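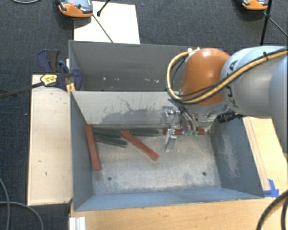 Family & Relationships

The grandmother of Manalo Street

By Jolene Tawhiri
31 Mar 2024

Mahtab Rashti is 91 and has never once let me leave her house without a container of rice. I've tried! I've told her I've eaten, I've told her my freezer is full, and the last time I simply made a run for the car. She beat me to the gate.

She has lived in the same weatherboard house in Hiltville for most of her adult life, and in that time she has helped raise five children of her own and, by her grandson's reckoning, around 19 who belonged to other people. They came after school, when their parents were on shift, and a good many of them stayed for dinner. Some stayed for a whole winter.

"I was the kid from over the back fence," says Gaétan Chisholm, now a father himself. "Mum was working nights and I'd turn up with my schoolbag and my pyjamas in the same hand. Mahtab never asked how long for. She'd just get another plate out."

Gaétan still calls her Maman, the way her own kids do, and his daughters have picked it up too. When the eldest was born he drove to Mahtab's place before he'd even rung his brother. She cried, then told him the baby's hat was on wrong.

It's a wonderful, noisy house to visit. There are coats on every door handle, a radio going in the laundry, and a kitchen table with a leaf that hasn't been folded down in years. Her grandson, Hamidreza Ghorbani, moved into the back room last August to help with the shopping and the stairs, and he reckons he's put on weight every month.

"People assume I'm looking after her," he says. "I do the bins and the driving. She does my mending and tells me who I should be ringing."

The ringing is a big thing with Mahtab. She keeps a red address book by the phone and works through it a few names at a time, birthdays first, then anyone who has been crook, then anyone she hasn't heard from. Esmaeil Farahani, who boarded with her as a student, lives on the other side of the country and gets his call without fail.

"She asks what I had for tea," he says, laughing. "I'm a grown man with a mortgage and I've started cooking proper meals on the off chance."

I asked Mahtab what made her open the door to so many children. She looked at me as though I'd asked why she wore shoes.

"They were hungry," she said, and went to find me a lid for the rice.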